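车库里的两条手臂

我第一次去Gyula Vörös的车库,是十月的一个下午,四点钟。他先请我脱鞋。地面刚刷过漆,他怕灰尘进入关节。我学中文很多年,写文章也有一段时间了,但是给我的鞋子套上塑料袋走进一个车库,是第一次。

Gyula从前修印刷机。退休以后,他和邻居Soledad Montoya合用这个地方:左半边是她的木工台,右半边是他的机器。他们给这个共同的工作间取名叫Ostodham。我问是什么意思,两个人看了对方一眼,说没有意思,只是在纸上写下来比较好看。

机器的名字叫Moya。准确地说,Moya是两条机械臂,装在同一张桌子上,四周用白板围起来。围墙是Soledad做的。她说,最开始没有围墙,结果傍晚的光从窗户进来,程序就开始犯错误,把桌面上的影子当作东西。她花了一个周末切板、打磨、刷白。“我只做墙,”她对我说,“里面的事情我不负责。”不过后来我发现,里面的事情她也管得很多。

任务听起来很小:把散在桌上的玩具积木一块一块放进蓝色的盒子。Gyula的孙子每次来都留下满地的积木,这是整个计划的开头。现在孙子已经长大,对积木没有兴趣了,计划还在继续。

我问他为什么要两条手臂,一条不够吗?他没有马上回答,先去倒茶。他倒茶的时候很慢,和他调机器的时候一样慢。然后他说,一条手臂的时候,桌子上总有几个角落够不到。他可以把桌子做小,也可以再装一条手臂。桌子已经做好了,他舍不得锯。

第二条手臂带来了新的麻烦。两条手臂都要去同一个盒子,它们在盒子上方会碰头。有一个晚上,左边的夹爪夹住了右边的电缆,拉得很紧,Gyula在厨房里听见声音,穿着拖鞋跑过来按开关。那以后他重新布线,每条手臂的紫色电缆都留出很大的弯。我觉得那些弯有一点像没有剪好的头发,但是他很满意,说手臂转到任何方向都不会扯到。

布线的办法是Wafula Bakilana教他的。Wafula在一家叫Fovesa的小公司修包装设备,下班以后有时候过来坐一坐。他说工厂里的电缆坏得最多的地方是弯得最急的地方,所以宁可难看,不要太短。他还建议把底座固定在金属板上,嵌进桌面里。Gyula听了,在桌面上开了两个口子。开第一个口子的时候他量错了4毫米,只好用锉刀一点一点修,修到半夜。

我去的那天,他们在练习的是盒子旁边的积木。这是最难的位置,Gyula说,难的原因在于夹爪要下到盒子的墙边,又不能碰到墙。他让我站在Soledad的木工台那一侧看,不要把手伸进去。

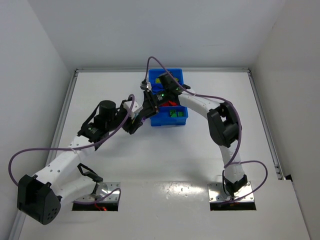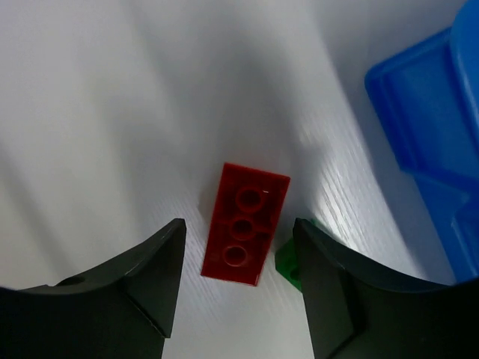

上图:Moya的两条手臂伸向蓝色盒子;下图:夹爪之间的红色积木,孔的一面朝上。

积木的方向,我以前没有想过。人的手拿一块积木,不会问它是正的还是反的。但是对于Moya,翻过来的积木几乎是另外一种东西:从上面看,没有圆圆的凸点,只有空心和里面的圆管,颜色也因为凹进去而变深。Gyula最早的程序只认识正面。他在屏幕上看了很多小时,才明白机器为什么对有些积木完全不理睬。

写识别程序的人是Hadi Zoubi,他住在另外一个城市,两个人只在网上见过面。Hadi用的是一个自己写的小工具,名字叫Zasach。他请Gyula给积木拍照片,正面100张,反面也要100张。Gyula把这个当作正式的工作来做,每天早饭以后拍,拍完在一个方格本子上打勾。他给我看那个本子,字写得很小、很整齐,有一页上粘着一块果酱。

“反面的照片我拍得比较好,”他说,“那时候我已经有经验了。”

还有一个问题是两块积木挨得太近。夹爪的手指要从两边下去,如果旁边还有一块,一边的手指就没有地方放。Hadi的主张是先推开,再夹。Gyula不喜欢推,他觉得推是没有礼貌的做法。他们为这件事写了很多信,最后的办法是:先试着换一个角度,换了还不行,才可以推,而且要慢。

在我坐着的那段时间里,Gyula一共试了十次。不是每一次都让他高兴。有时候他点一点头,有时候他按住暂停键,弯下腰,脸靠得离桌子很近,嘴里用匈牙利语说几个词。我请他翻译,他不愿意。Soledad在另一边刨一块木头,头也不抬地说:“他在问积木今天想怎么样。”

我问花了多少钱。他说Soledad在旁边,他不想回答这个问题。后来他送我到门口,才小声告诉我,手臂的关节是他最贵的东西,电源是旧的,桌子的铝型材是从一家关门的印刷厂拿来的,一共付了65欧元,包括运费。他觉得那是一生中最好的买卖之一。

下一步做什么,他们的意见不一样。Soledad希望Moya能帮她整理螺丝,她的螺丝放在一个旧饼干盒里,大小都混在一起。Gyula认为螺丝太细,夹爪的手指要重新做。朋友Florencio Olmedo有一台小铣床,答应给他们做一对更窄的手指,但是Florencio这个人答应的事情,据说要等到下雨的日子才会做,而今年秋天一直是晴天。

我离开的时候天已经黑了。我在门口脱下塑料袋,Gyula把它们接过去,叠好,放回架子上,给下一个客人用。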